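Villanueva Student Robotics Board > Projects > PC disassembly cell
Thread: Taking apart a desktop tower with one arm - build log and questions
5 participants

nrobles
Posted 18 November 2021
Starting a thread so I stop answering the same things by email. Our senior project group has one arm, one two-finger gripper and one old tower, and the goal is to move parts between the case and a fixture tray under program control. The parts on our list are the processor, memory, an expansion card and a 3.5-inch hard drive. The tower stays on its side for the whole run. We have until December to show it to the class.

The tray sits to the left of the case on the extrusion table. Each part has its own slot or pocket in it so the arm always knows where to go. The hard drive and the card stand upright, the processor lies flat. Right now I'm teaching approach poses over the socket.

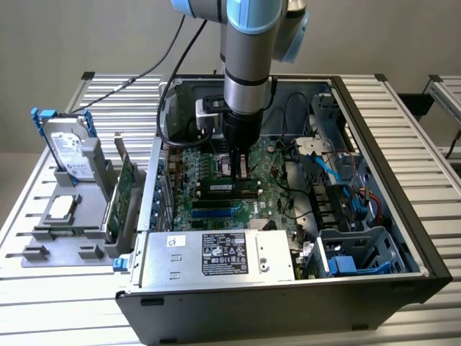 Gonzalo Toledo
How are you dealing with the cables? We tried something close to this last year and the wiring was a bigger problem than the parts. Every time we moved the case the SATA cables ended up somewhere else, and our taught points didn't know that. I'd tie them down before you teach anything.

nrobles
We don't move the case between runs, so far that has been enough. I agree it won't hold up if we swap in a second tower.

Macarena B.
I'd question the tray more than the cables. A fixed tray means you're only testing whether the arm repeats the same motion. If the project is supposed to be about recycling, nobody is going to hand you parts in neat pockets.

nrobles
The project isn't graded on recycling. The proposal says pick and place with known fixtures, vision if time allows. I put the proposal in the shared folder under Mundevent, that's the name of our group.

Macarena B.
OK, read it. I still think the title oversells it.

nrobles
Fair. We may change the title.

Second thing. I spent an afternoon on the holders. The processor holder has a thick border with notched corners, and the two slot holders are tall with a narrow opening. From the wrist camera you can get the processor and the slot holders in one view with the fingers in front, which is good for checking alignment. The printing on the chip is too small to read from there, so don't plan on using it to identify the part.

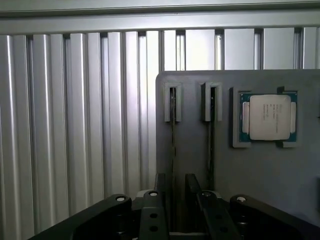 Last edited by nrobles, 18 posts ago in this user's history. Reason: fixed the paragraph on holders

Numbers so far, for those who asked. 128 logged attempts across all parts, 109 of them finished without a stop. Most of the stops were on the memory. The log file has 1,593 lines, most of it joint positions, and I'll trim it before posting.

nnamdi_m
What counts as a stop? If the arm finishes but the part is sitting crooked, do you log that as good?

nrobles
A stop is a protective stop or one of us hitting the button. Crooked parts count as finished. I know that makes the number look better than it is. I'll add a column for it.

nnamdi_m
Please do. I'd also separate picks from places. In our group the picks were fine and nearly all the trouble was in seating the part.

Visi Carrasco
Agree on splitting them. On the memory, are you opening the latches by hand?

nrobles
By hand, yes. Same with the lever on the processor socket. We looked at doing the latches with one fingertip and dropped it after a day - the angle is bad and we only have the one arm.

Plan for the next session is to go back over the socket and lower the approach in steps of 5 mm, checking the wrist camera each time. I also want to see how close the camera bracket gets to the side of the case when the wrist turns. This is the pose I mean, with the gripper over the socket area. 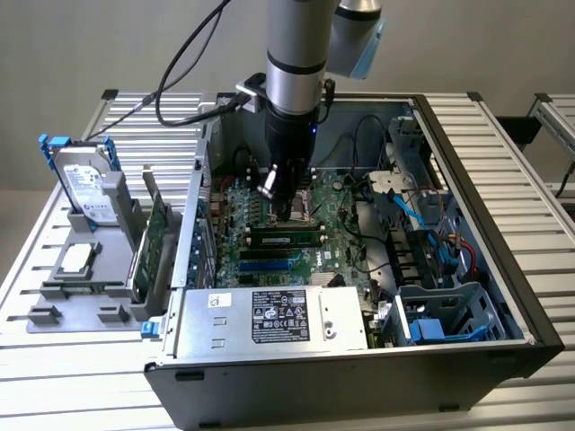

Gonzalo Toledo
Rotate the last joint 90 degrees and see if the bracket clears. It costs you some reach on the tray side, but you have room to slide the tray closer. We used the Hurnell simulator to check that before running it, and the lab license should still work.

Macarena B.
I wouldn't trust the simulator for this unless the case model has the drive cage in it. Ours didn't, and we found out with the arm.

Gonzalo Toledo
Then add a box for the cage. Ten minutes.

nrobles
I'll try the rotation at low speed first and model the cage if it looks tight. Will post the new log with the extra columns when I have it.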